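Lotier 独立式浴缸 白色亮面款 配黑色鹅颈龙头

首页 > 卫浴 > 浴缸 > 独立式

型号:Semgate 55
颜色:亮白
龙头颜色:黑色(可另选镀铬)
送货:送到楼下或入户,下单时勾选

大家好,我是 Golnar Shahbazi,店里的浴缸基本都是我挑的,页面上的字也是我自己写的,啰嗦的地方请多包涵~

Semgate 这款我推荐给客人的次数最多。前年我自己家换浴缸,看来看去最后也搬了它回去(先生嫌大,现在泡得比我还勤)。缸身是亮面的白,弧线很顺,灯一打上去会有一条一条的反光,喜欢哑光的朋友可以去看隔壁的 Dinov 系列。排水口是镀铬的小圆钮,在缸底靠中间的位置,躺下去的时候稍微往一边挪一点就不会硌到。

龙头装在缸沿上,黑色,弯弯的一个大鹅颈,旁边配同色的手持花洒。我特别喜欢白缸配黑龙头!灰色大理石纹的地砖、深棕色的木柜放在一起也压得住,不会显得浴室冷冰冰的。 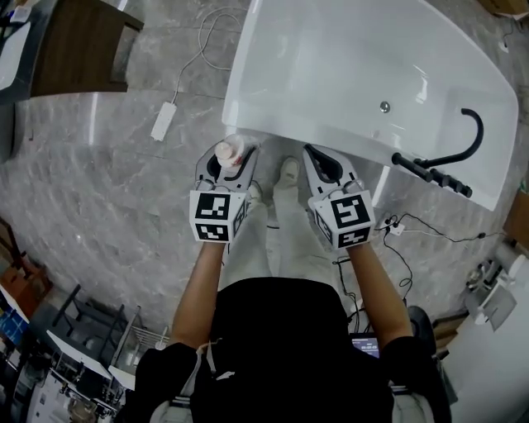
尺寸和安装

缸内水深 42 厘米,装满水以后 55 公斤的我坐进去,肩膀刚好能泡到。空缸重 46 公斤,两个人抬得动,楼道窄的话最好先量一下转弯的地方。我遇到过客人家门框差一点点,最后把门拆了才进去,折腾了一下午。

安装前请先确认这几件事:
地面要找平,缸放下去不能晃。
排水管的位置提前留好,下单时把草图发给我,手画的也行。
龙头走的是缸沿,冷热水管要从缸边引上来,师傅来之前请先关总阀。
想斜着摆也可以,我自己就觉得斜放比贴墙好看,只是后面要留出能伸进拖把的空。

沐浴露放哪儿

这个问题被问得最多,哈哈。缸沿是有弧度的,小瓶子放上去容易滑,我不太建议把瓶瓶罐罐都堆在上面。我的做法是缸边放一张矮凳,常用的一两瓶搁凳子上,其余的收进柜子。旅行装那种小瓶子更要单独找个小盒子,不然泡着泡着就找不着了。也可以加购 Mirzaei 的置物架,横跨在缸上,放本书放杯茶都行,我周末基本就靠它了。

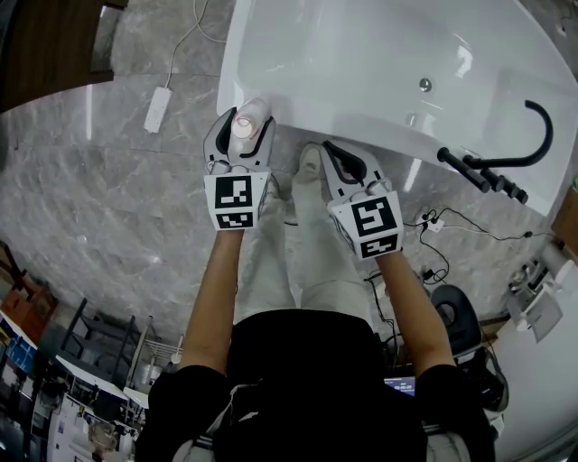
白色独立式浴缸,缸沿配黑色鹅颈龙头

日常清洁

亮面其实很好打理,泡完用花洒冲一圈,拿软布擦干就行。钢丝球和去污粉千万别用!划了以后光泽回不来的。水垢多的地区可以用稀释的白醋敷几分钟再冲掉。黑色龙头上水渍会比较明显,我一般随手抹一把,懒的时候攒到周三一起擦,也没怎么样。

排水口的小圆钮可以取出来,头发多的家庭隔一阵子清一次。

保修和配件

缸体保修 2 年,龙头和花洒同样。花洒软管、排水钮都有单卖的配件,报型号就能找到。六月起 Semgate 和 Mirzaei 置物架一起买有套装价,拍之前问我一声,我来改价。

想看实物的朋友先留言约时间,我下午基本都在店里。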